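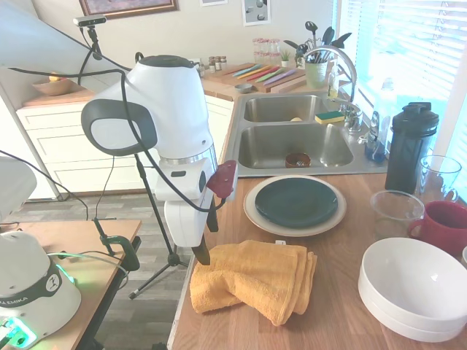 Laboratories that run robot arms in kitchens and other household rooms will work under a common set of house rules from this summer, under a code of practice issued by Warkis, the member body for applied robotics groups. The code covers any room in which an arm handles food, dishes or tools within reach of a person. Its authors took the ordinary kitchen as their working case: a wooden counter with a double sink let into it, plates and a glass bowl standing in the open, a folded towel near the front, and a row of knives with bright handles on a cutting board behind the sink. Rooms of this kind, the code notes, contain hazards that factory rules were not written to cover.

The document, dated 2021-06-30, runs to 11 sections and replaces the informal guidance that members had been using since February. It applies to fixed arms, to arms clamped or bolted to tables, and to arms on wheeled bases. Arms used only behind a locked guard are outside its scope.

Under section 4, every knife, peeler or other sharp tool in the room must be listed before a session begins and checked against the list when the session ends. Sharp tools that are not part of the task are to be stored in a closed drawer or moved out of the arm's reach. Glass is treated in the same way, although members may keep drinking glasses and bowls on the counter where the task calls for them.

Section 5 deals with cables and stands. Power and signal cables must have enough slack for the full range of the arm and must not cross a walkway. Tripods and light stands are to be marked on the floor plan, and a clear passage of 900 mm must be kept between the work area and the nearest door. Where two arms share a room, one stop button must halt both.

The code also sets limits on work near water. Outlets within reach of a sink must be protected against ground faults, and no arm may be left powered over a filled basin without an operator present. Dish soap and other cleaning products may remain at the sink in their original, labeled bottles.

A draft was tried at two member sites, Kolico and Friesen, over a period of 7 weeks. Operators at the two sites logged 601 sessions and returned comments after each one. Several of these led to changes in the final text – among them a shorter opening checklist and a rule that the person holding the stop button may not also be asked to reset objects on the counter.

Member groups are asked to name a responsible person for each room and to send a signed floor plan to the Warkis office in Sornton. Existing rooms may continue in use while their plans are under review. Printed copies of the code and the checklist are available from the same office at no charge to members.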